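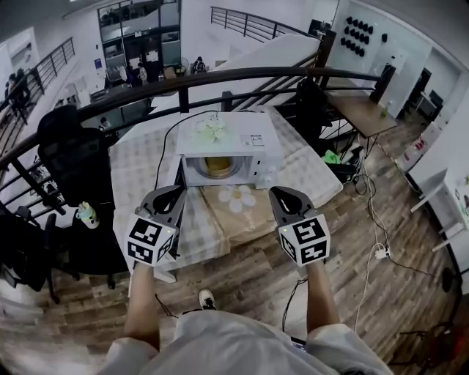

Lendgate Community Television Forum
Board: Broadcast and Streaming Discussion
Topic: Studio audiences and the return of Semple Tonight
Started September 10, 2021

ModeratorDumari
Members are advised that the network has confirmed a new season of Semple Tonight for January, with a studio audience of 50 admitted to each recording. The previous season was produced without an audience. Contributions on the proposed format are invited. Please confine remarks to the program and refrain from commenting on the health of individual cast members.

brellov_viewer
I wish to register my support for the decision. The sketches in the last season were competently written, but the pauses left for laughter were retained in the edit, and the result was uncomfortable to watch. An audience of 50 is modest. It should nevertheless give the performers something to play against.

aisle9
With respect to the previous contributor, I disagree. The season without an audience was the strongest the program has produced. Musical guests were recorded in their own homes and rehearsal rooms, and the sound was frequently better than anything achieved in the Dumari studio. I would ask the producers to retain at least one remote musical segment per episode.

brellov_viewer
I accept the point regarding the music. My objection concerned the comedy only.

Northgate_Archivist
For the record, the studio at Dumari seats 2,588 when the rear gallery is open, according to the venue's own brochure. Fifty persons in a room of that capacity will be seated at considerable distance from one another, and I question whether their laughter will register on the floor microphones at all. The smaller Brellov theatre would have been the more suitable venue - it was used for the first 20 episodes and had a very favourable acoustic.

ModeratorDumari
The Brellov theatre is closed for seating works and was not available to the production. Two posts speculating on the identity of the opening host have been removed under rule nine.

aisle9
May I enquire how tickets are to be allocated? In former years there was a queue at the door, and those of us travelling from outside the city centre were at a disadvantage.

ModeratorDumari
Allocation will be by ballot. Entries are limited to one per household, and the application form will be linked in the Announcements board when it is released.

Northgate_Archivist
A ballot is fairer than the queue, though I would have favoured a reserved portion for long-standing subscribers.

brellov_viewer
I cannot agree with that. A comedy audience composed of subscribers will laugh at the theme music. Let the ballot stand.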